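## About Stalley

Stalley supplies card tables, mats, and table accessories to clubs, schools, and private homes. The company began as a repair counter for folding tables in Deststead and now serves 143 member clubs from the same building. Fourteen employees work across the showroom, the print room, and the shipping department.

Our best-known line is the Sutirau range of round mats. Every layout in the range is drawn in our own print room and checked at full size before it is approved for sale. Section numbers are turned toward the rim so that each guest reads his or her own place from the chair. Customers may choose from nine ground colors, and clubs may request a layout of their own with an order of four mats or more.
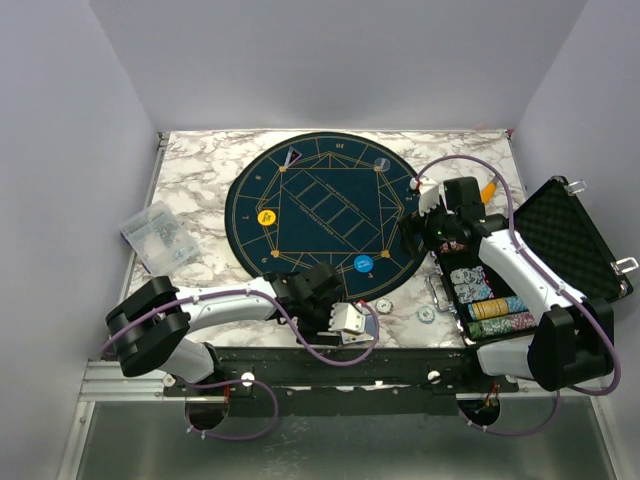

*Round poker mat in dark teal with gold lines, with yellow, blue, and translucent grayish buttons.*

Buttons are sold singly and in sets. We recommend that a club settle on one color for each purpose and keep to it at all tables, particularly where new members join during the season. Replacement buttons and cards may be ordered at any time of year, and the showroom keeps a drawer of discontinued colors for customers who need to match an older set.

Stalley also offers instruction. The Trình Room, on the second floor, is open to club hosts every Saturday for lessons in dealing, table layout, and the care of mats and cards. Lessons are free of charge to member clubs. Mats should be stored rolled, with the printed side facing out, and wiped with a soft cloth after use.

Requests for catalogs, fabric samples, and lesson places may be made at the showroom desk or in writing to our Deststead address.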